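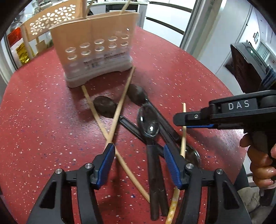 How to Season New Chopsticks Without Ruining Dinner

Bare wood chopsticks arrive thirsty and will drink whatever you serve first, which in my house was beet soup. Oil them before that happens.

Wash each stick by hand in warm water with a drop of soap. Dry with a towel, then leave them out overnight. Impatience at this point gets you trapped water and, by December, fuzz.

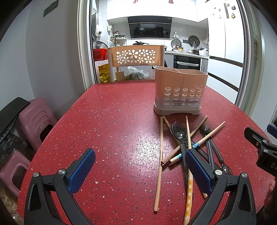 Chopsticks and spoons beside a two-compartment holder.

Put a few drops of food-grade mineral oil on a rag and rub along the grain, tips included. Wait 26 minutes. Wipe off everything that still shines. Repeat once, and stop there, unless you enjoy chasing noodles.
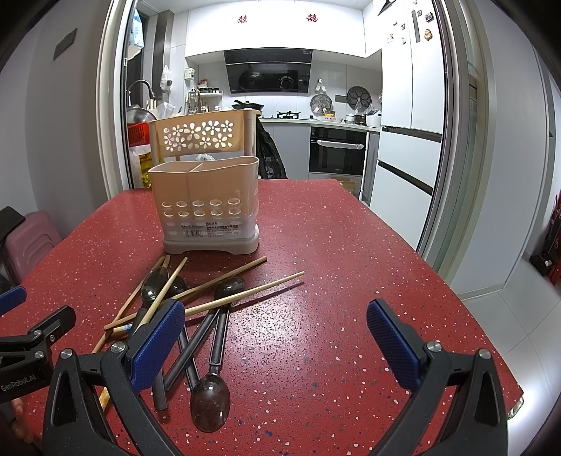

Oiled wood keeps its looks only if it dries fast between meals. My neighbor King-fai Leung stores his in a sealed drawer and replaces them yearly, a system he defends with vigor. I prefer an upright holder, and a plain beige plastic one is fine if it drains. Stand the sticks in it tips up, and give the spoons their own side.

Re-oil when the wood looks chalky. Skip the dishwasher, whatever your guests offer to load.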